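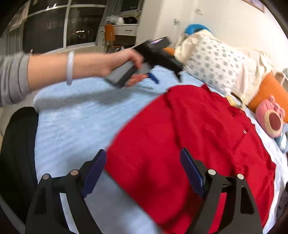
Suche
Suchbegriff eingeben
Drucken | Als E-Mail versenden

Sonntag, 12. Juli 2020

Werkbuch Ciker, Wahrnehmung und Aufbereitung der Handgreiferdaten

Weiter mit dem Zeitversatz zwischen linkem und rechtem Greifer. Im Stand von Freitag liefen die beiden Spuren noch auseinander. Der Versatz war am Anfang einer Aufnahme klein und wurde bis zum Ende größer, also kein fester Offset, sondern Drift. Der alte Abgleich in Clanen schätzt den Versatz nur einmal am Anfang und hält ihn dann fest. Das reicht für kurze Griffe, für das Zusammenlegen von Kleidung nicht.

Neu: Abgleich in Fenstern von 400 Bildern, Überlappung zur Hälfte, dazwischen lineare Interpolation. Als Signal nehme ich die Winkelgeschwindigkeit aus beiden IMUs gegen die geschätzte Kamerabewegung, jeweils pro Seite. Erst danach werden die beiden Seiten gegeneinander ausgerichtet. Andersherum hatte ich es zuerst probiert, das wird instabil, sobald eine Hand ruht.

Ergebnis auf dem Bettdatensatz: von 300 Episoden laufen jetzt alle bis auf 9 ohne Eingriff durch. Vorher waren es 59 mit Abbruch. Die 9 habe ich einzeln angesehen. Bei den meisten verliert die Lokalisierung den Halt, wenn die Kamera lange dicht über einfarbigem Stoff steht. Roter Stoff fast im ganzen Bild, dazu das hellblaue Laken, dessen Steppung auf kurze Distanz als einziges Muster übrig bleibt, und das wiederholt sich. Der Matcher springt dann um eine Rille weiter und die Trajektorie bekommt eine Stufe.

Versuch 1: Merkmale auf dem Kleidungsstück ganz ausmaskieren. Das Teil bewegt sich ja unter der Hand, die Punkte darauf taugen sowieso nicht als Landmarken. Maske über Farbschwelle, quick and dirty. Bringt etwas, aber bei Orange im Hintergrund greift die Schwelle zu weit und nimmt Kissen mit weg, die wir als feste Punkte brauchen. Muss eine richtige Segmentierung werden.

Versuch 2: zweite Hand ausmaskieren. War überfällig. Arm und zweiter Greifer nehmen in manchen Bildern einen großen Teil der oberen Bildhälfte ein und bewegen sich gegen den Hintergrund, dazu der Schatten auf dem Laken, der mitwandert. Mit Maske für Arm und Gerät sinkt der Reprojektionsfehler deutlich. Den Schatten fängt die Maske nicht. Maske unten vergrößern hilft ein bisschen, kostet aber Punkte auf dem Laken. Vorerst so gelassen.

Eigene Backen: feste Maske, wie gehabt. Achtung, die Maske in Clanen war noch für geschlossene Backen gezeichnet. Bei weit offener Stellung lagen die äußeren Gestänge außerhalb, und durch die dreieckigen Ausschnitte kamen Merkmale vom Untergrund herein, die dann an der Kante hingen. Neue Maske als Hüllform über den ganzen Öffnungsweg gezeichnet. Eingecheckt, alte Datei gelöscht.

Öffnungsweite: wird weiter aus den Fingerpads im Bild geschätzt. Die dunkelblauen Pads heben sich auf rotem Stoff gut ab, auf dem Laken im Halbschatten schlechter. Links streut der Wert stärker als rechts. Kann an der Beleuchtung liegen, kann an der Kalibrierung liegen – noch nicht getrennt. Nächster Schritt: dieselbe Öffnungsfahrt auf neutralem Untergrund, beide Seiten.

Fenster: Nachtaufnahmen gesondert markieren. Die Spiegelungen in der dunklen Scheibe werden als Landmarken übernommen und wandern mit der Kamera. In der Tagesserie fällt das nicht auf. Für die Abendserie habe ich einen Filter eingebaut, der Punkte verwirft, deren Tiefe über das Fenster von 400 Bildern nicht konvergiert. Der wirft auch echte Lichter draußen hinaus, das ist in Ordnung.

Planung: auf dem Rechner Neltham läuft seit heute Mittag ein Training mit dem neuen Abgleich, gleiche Parameter wie beim letzten Lauf. Aktionsraum relativ zur jeweils eigenen Hand, Lage der Hände zueinander als Zusatzeingang. Genau dieser Zusatzeingang war mit der Drift unbrauchbar. Bewertung erst, wenn der Lauf durch ist, vorher keine Zwischenstände verschicken.

Carré (Viewer): zeigt die Zeitachse der rechten Seite immer noch mit dem alten Offset an. Nur Anzeige, die Daten stimmen. Wer im Viewer Episoden schneidet, bitte nach der linken Achse schneiden, bis das behoben ist.

Offen:
– Segmentierung Kleidung statt Farbschwelle
– Öffnungsweite links, Streuung klären
– 9 Episoden: nicht löschen, in eigenen Ordner
– Viewer-Achse
– Test für Drift in die Nachtprüfung aufnehmen, Grenzwert noch festlegen

Nachtrag abends: eine der 9 Episoden läuft mit beiden Masken zusammen durch. Die übrigen noch nicht neu gerechnet.

Abgelegt unter: Werkbuch, Wahrnehmung, Zeitabgleich, Handgreifer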